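Storkside station, public art and passenger areas
Inspection checklist with comments, September
Filled in by Lucyna Kołodziej

1. Mosaic panels, lower hall
Loose tiles: yes, 2, both on the Harries panel near the floor.
Cracks in the joints: small, no change from the last sheet.
Comment: I pressed the two tiles with my thumb and they move. Please fix before winter, when people lean their wet bags there.

2. Ceiling paintings, ticket hall
Flaking: none seen from the floor.
Water marks: one, above the east stairs.
Comment: The mark has a brown border, so I think it is old. Still I would like somebody to go up with a ladder and touch it.

3. Bronze relief "The Tunnel Workers"
Fixings: firm.
Sharp edges: no.
Comment: The hand of the third worker is polished by passengers who touch it for luck. It is not a danger and I ask to leave it so.

4. Lighting of the art
Lamps not working: one, at the Sturnum line entrance.
Cable covers: closed.
Comment: The light level at the relief is 350 lux, good for reading the plate.

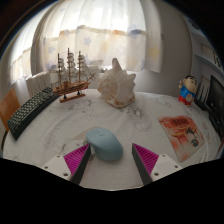
5. Reading room and catalogue desk
The old station drawings are kept here in flat drawers, and visitors may see them by asking. The drawers close well and the locks work. The rule is no drinks and no ink within reach of the drawings. For desks where visitors use the screen catalogue, please keep a smooth rounded mouse, such as the pale blue one, and wipe it at closing time. Where a patterned tablecloth is laid, it must be taken away before any drawing is opened, as small paper pieces get lost on it.

6. Stairs and handrails
Handrails: firm on both sides.
Step edges: worn on step 9, west stairs.
Comment: The Prodham stone is beautiful but it becomes slippery. I ask for a new strip on this step only, in grey, so it does not fight with the mosaic.

7. Emergency signs
Visible from the platform: yes.
Comment: One sign hangs in front of the painted frieze. It can be moved 30 cm to the left and both will be seen.

Next check: after the two tiles are fixed.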